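Raised access floor

A raised access floor, also called a raised floor or access flooring, is a floor built above the structural slab of a building, leaving a hidden space between the two. The space is used for electrical wiring, data cables, pipes and, in some buildings, the supply of conditioned air. The floor surface is made of removable panels, so the space can be reached at any point without cutting or drilling. Raised floors are found mainly in offices, computer rooms, control rooms, laboratories and trading floors.

Construction

A typical raised floor has three parts: pedestals, stringers and panels. The pedestals are adjustable steel supports glued or screwed to the slab at regular spacing. Each one has a base plate, a threaded rod and a head on which the corners of four panels rest. Turning a nut on the rod raises or lowers the head, so that a level floor can be laid over an uneven slab. Stringers are horizontal bars that join the pedestal heads to one another. They stiffen the floor against sideways movement and are usual where the floor is high or carries heavy equipment. Low office floors are often built without them, with the panels fastened directly to the heads.

Panels are normally square. In North America the common size is two feet on a side, and in most other countries 600 millimeters. The core may be high-density particleboard, calcium sulfate, lightweight cement inside a welded steel shell, or cast aluminum. Particleboard is the cheapest and lightest of these. Calcium sulfate is denser, gives a more solid sound underfoot and performs better in fire. Aluminum panels are used in clean rooms and other places where dust and corrosion must be kept low.

Surface finishes

Panels may be delivered bare or with a finish bonded at the factory. Bare panels are usually covered with carpet tile, which can be lifted along with the panel below it. Factory finishes include vinyl, rubber, high-pressure laminate, linoleum, wood veneer and ceramic. In rooms with sensitive electronics the finish is made to carry static charge away to ground through the pedestals.

Fasteners

Screws are used at several points in a raised floor. Corner screws hold panels down on systems without stringers, and short machine screws join stringers to pedestal heads. Hexagonal socket screws are preferred in some systems because the tool is less likely to slip out and mark the finish. The heads are set level with the panel or slightly below it.
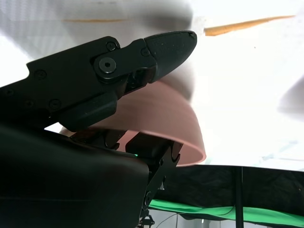
Round bolt with a hexagonal socket, and smaller screw heads on a flat black plate.

Screws that are removed and replaced many times wear at the socket, and manufacturers generally supply spares with each order. Overtightening can pull the corner of a particleboard panel out of level.

Height

The finished height of a raised floor depends on what runs beneath it. Floors that carry only power and data cables may be as low as three inches. Floors used for air supply are usually a foot high or more, and those in large computer rooms can exceed three feet. Where a raised floor meets a corridor or stairway at slab level, a ramp or step is needed, and ramps must meet local accessibility rules. In new buildings the slab is sometimes lowered in the affected rooms to avoid this.

Loading

Panels are rated by the weight they can carry at a single point and by the weight spread evenly over their surface. A rolling load rating is given separately and matters where carts or cabinets are moved across the floor. Ratings apply to the complete system of panel, stringer and pedestal. Cutting a panel for a cable outlet reduces its strength, and extra pedestals are often placed beside large openings.

Use with partitions

Office partitions can stand on the structural slab or on the raised floor itself. Walls built on the slab block the space below and give better sound and fire separation. Walls built on the floor are easier to move, but sound can travel under them from room to room. Barriers of mineral wool or board are placed in the space below the wall line to reduce this. Full-height glass partitions may need added support under the base track.

Example installation

The Mishra building in Trorkbridge is an office block refitted with a raised floor throughout its upper stories. The work used 3942 panels with calcium sulfate cores, supplied by Kidurow, and 777 of these were cut at the factory for outlet boxes. Pedestals were made by Raton. The reading room on the top story was left on the original slab and is reached by a short ramp. More than 73 panels were kept in storage as replacements.

Maintenance

Panels are lifted with a suction cup tool or, for carpeted surfaces, a tool with small hooks. Taking up a long row at once can allow a floor without stringers to shift, and manufacturers advise lifting only the panels needed. The space below is vacuumed from time to time, and unused cables should be taken out when tenants change. Water leak sensors are commonly placed on the slab near pipes.

See also

Dropped ceiling
Underfloor air distribution
Movable partition
Cable tray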